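Dennis Ellwood talks about old office desktops the way other people talk about tomatoes. He fixes them up at Urka, a small refurbishing shop in Rundilton, and when I visited in October 2024 he had a Dell tower open before I had my coat off.

"Look how much room there is!" he said. "You lay it on its side, the panel comes away, and it's all right there — board, power supply, drives."

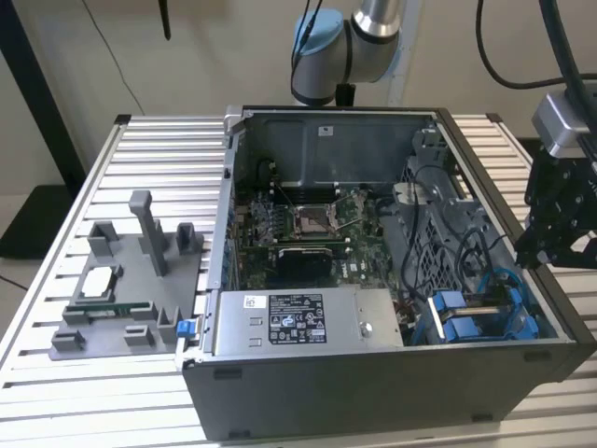 He got hooked in February, when a school gave the shop 40 retired towers. He had planned to strip them for parts. He ended up keeping nearly all of them whole, and he's still delighted about it.

"I love blue plastic," he told me, and he meant it. "On a lot of these, blue means *this part is for you*. Push it, pull it, see what lets go."

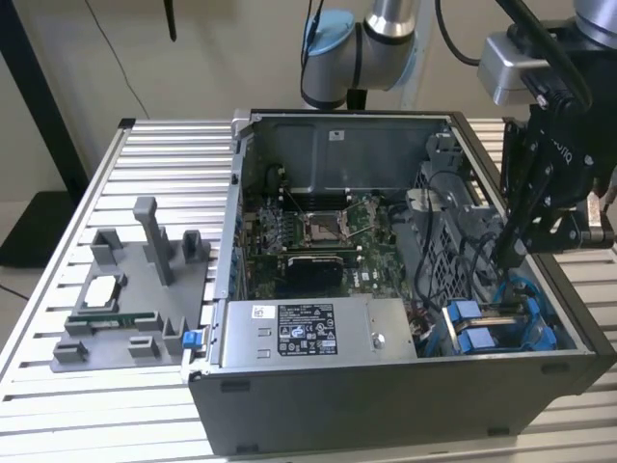 The part he slows down for is the CPU socket. "Those pins are tiny. I tell new people, lift the lever, take a breath, and keep your fingers out of there. Line up the corner mark and let the chip sit down by its own weight. No pushing!"

Memory is more fun, he says, and it's where he starts beginners. A stick goes in one way only, and you press until the slot has hold of it. 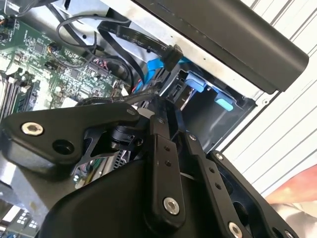
Cables are his other soft spot. He'll spend ages on the routing, even inside a case that will be shut for years. "Somebody's going to open it again," he said. "Maybe me! I want them to see where every drive cable goes without tugging on it."

Before I left he was already asking if I had an old tower at home. I do, and I'm bringing it in.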